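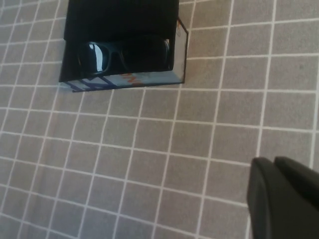 Issue 1106 · Home & Repairs

**Grout haze on small matt floor tiles, will not shift**

Posted by Plusine, 30/12/2018

Small square tiles, grey with a slight speckle, matt finish, white cement grout. Laid in May by a previous tenant's fitter, so I have no record of the products used. There is a pale film over the faces which vanishes when the floor is wet and returns when it dries. I have tried hot water, washing-up liquid and a stiff brush, in that order. The film is worst in the doorway and nearly absent under the basin.

I don't know if the tiles are porcelain or some kind of stone. Does that matter for what I use next? The grout is sound and still white and I would like to keep it so.

**Rhys Tamihana**

Yes, it matters. Find out before you buy anything. If you have a spare tile, put a drop of white vinegar on the back and watch it. Fizzing means there is lime in it (marble, limestone, some terrazzo) and you must keep all acids away from it. No fizz on a pressed body with a moulded grid on the reverse is almost certainly porcelain or ceramic.

A film that disappears when wet is usually cement residue, left when the fitter wiped down too late or with a dirty sponge. Detergent won't touch it. On porcelain the usual cure is a sulphamic acid cleaner:

1. Soak the whole floor with clean water first, so that the joints are full and take up less acid.
2. Mix at the weakest strength on the label. Gloves, goggles, window open.
3. Work a patch no bigger than you can reach from one kneeling position. Leave for 4 minutes, scrub with a white nylon pad, lift the slurry with a wet vacuum or old towels.
4. Rinse twice with fresh water. Change the bucket each time.

Test one corner and let it dry overnight before judging. Acid does eat cement grout, so one careful pass is better than three quick ones. Never mix it with bleach or use one straight after the other.

The other possibility is a sealer put on and not buffed off. That film feels faintly greasy and smears under a thumb. Acid does nothing to it and you need a solvent or alkaline stripper instead.

**Henriques**

steam cleaner. did mine in an afternoon, no chemicals

**Lilum**

I would be careful with steam on joints that young. Mine went soft along one wall, though the mix may have been poor to begin with.

Agree with Rhys on the sealer test. One addition - with small tiles there is a lot of joint per square metre, so the pre-soak has to be generous. I went over mine 5 times with the sponge before the joints stopped darkening, then started with the cleaner. Leave the floor 7 days before sealing the grout afterwards.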